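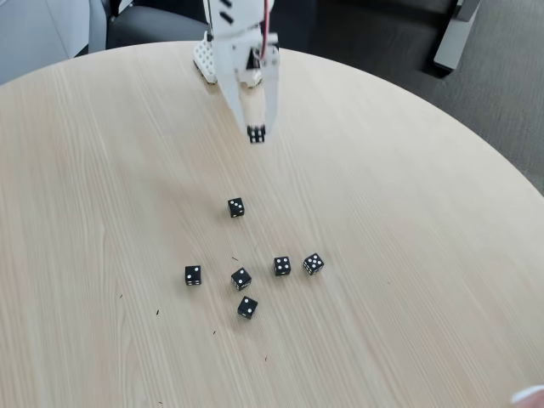
Home | Units | Handouts | Lab bookings

Budgeting for a small arm: week 6 handout
23/04/2022, Kidus teaching lab

Right, so last week we got as far as the sticker price and everyone groaned. Fair enough! This week I want you to plan the whole purchase, and I want it on one page.

Start with the job. Ours is about as plain as they come: pick up a small black die, lift it, put it down, do it again. I like dice for this because they're cheap, they're all close to the same size, and a gripper that's a bit off will show you straight away. Write your own job in one sentence before you open a single catalogue.

1. The arm itself

The quote from Tarkumov came to $3634 for the arm and gripper, with freight from Clidisness on top at $85. Put freight on its own line, please (I lost marks for burying it when I was a student and I'm still sore about it). Ask whether the price includes the power supply and the cables.

2. The bits that wear

Servos, fingers, wiring. Look at where the motors sit on the white arm, one up near the top and another down at the wrist, and think about how you'd get at each of them with a screwdriver. The cable run matters too. A loop that has to flex every time the arm moves is a loop you'll be replacing, so budget for 2 spares and colour-code them the same as the originals.
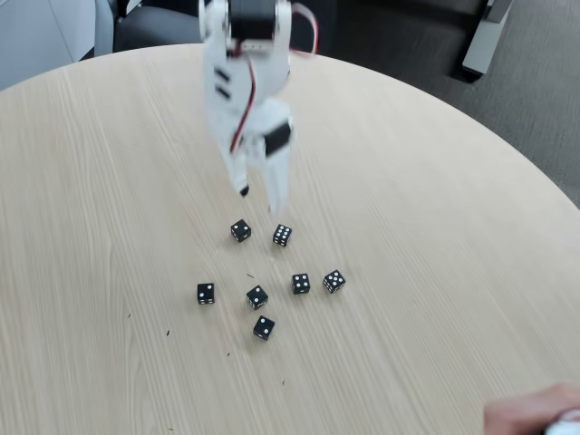 3. The room

People forget the table. A round one is fine for a demo, though it makes it harder to measure off a straight edge, so allow for a mounting plate or some marked mats. Rostami sells both and will cut to size. Check the floor as well, and leave space for chairs.

4. Your time

Cost your set-up hours, even if you're not being paid for them. I never get this right the first go.

Bring your page to the June tute, rough is fine, pencil is fine.

Contact the lab office | © Kidus teaching lab | Back to top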